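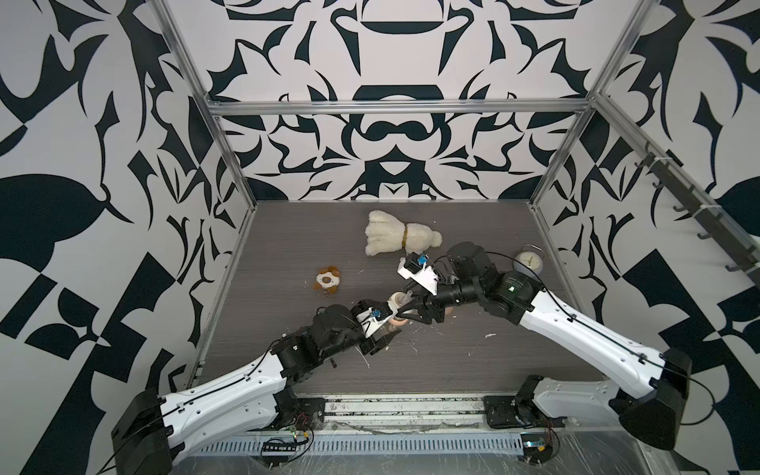
The pause was my subject for the whole of that winter. When one arm gives a thing to another arm, there is a moment when both of them hold it, and the length of this moment can be chosen by the person who writes the program. At Furnis they had always chosen it short. My task was to find out if a longer pause would make fewer drops, and to write it down in a report that somebody in the main office would read or not read. I had a cell with black and white walls, two white arms, an alarm clock that stood near the right wall, and a plush dog with something yellow around its neck, lying on its side at the back as if the work made it sleepy. In the evening I sometimes wished it good night. I was new in Endcombe and I did not know many people to whom I could say this.

The method was called Kirkegaard, after the building where it was first tried. It is simple. The left arm picks up a small object and brings it to the middle. The right arm comes and closes its fingers. Then both wait. After the wait the left arm opens, and the computer writes a one if the object stays in the right gripper and a zero if it falls. We did this with 5 lengths of pause, and for every length I wanted the same number of handovers, so that the comparison would be fair. The shortest pause was so short that I could not see it with my eyes. The longest was 700 milliseconds.

On the first days I believed that I would see the result before the computer told it to me. I sat on the high chair with my tea and I watched the fingers. I was sure that the long pause was better. It looked more polite. It looked like my grandmother when she gave you a full cup and did not let go until she felt that you had it. 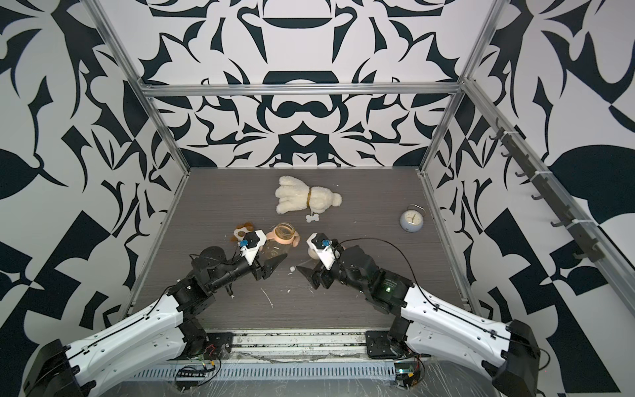
But the numbers did not agree with my grandmother. After two weeks the long pause had more zeros than the middle one. I checked the program, and then I checked it again from the end to the beginning, as I was taught at school to check a sum. There was no mistake in it. I went through the recordings at slow speed, late, when the corridor lights were already off, and after a long time I saw what happened. While both arms were holding, each of them was also correcting itself, very little, each in its own direction. In a short pause this did not matter. In a long pause they were slowly pulling the object from each other, and neither of them knew.

I wrote this in the report in one sentence. Then I took the sentence out, for it sounded too sad for a report, and I put in a graph.

The man from the Rullik project came in the afternoon to see. He had asked for the cell in February and was waiting for me to finish. He stood beside me with his coat on and looked at a few handovers.

"So you make it shorter," he said.

"No," I said. "If it is too short, it falls also. There is a place between."

"How long?"

I told him that I did not know yet. I had 166 good handovers, and the rest I had to throw away for the reason that I had moved a camera without writing it in the book. He nodded. I think he was counting the days in his head. Then he asked if he could touch the dog, and I said that it was better not, it had to stay in its position until the end of the series. He put his hand back in his pocket like a boy in a museum. 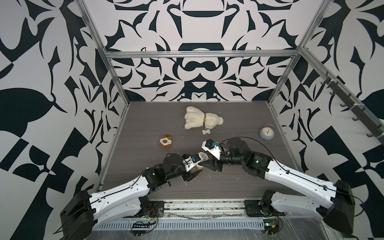
Both grippers near the middle of the floor, the left one with the small piece between its fingers.

For the last series I changed only one thing. During the pause I told the left arm to stop correcting. It should hold, and let itself be moved a little by the other. I was ashamed that it took me so long to think of this, and I started the program and went to wash my cup.

When I came back the arms were already working. I did not sit down. I listened to the motors, which made the same sound as before, and I looked at the column on the screen. One, one, one. Then a zero, and I felt it in the stomach. Then one again, and again one.

At 3 in the morning I was still there. I telephoned my mother, who gets up early and lives where it is already later, and she asked me what had happened, and I said nothing happened, it is only that it goes well. She asked if I had eaten. I could hear her put the kettle on the stove. I stayed on the line until it boiled, and behind me the computer went on writing.

Print this story
E-mail this story

More short fiction
The Ferry Timetable
Salt for the Road
A Room Above the Bakery
What the Surveyor Left
Two Winters in Endcombe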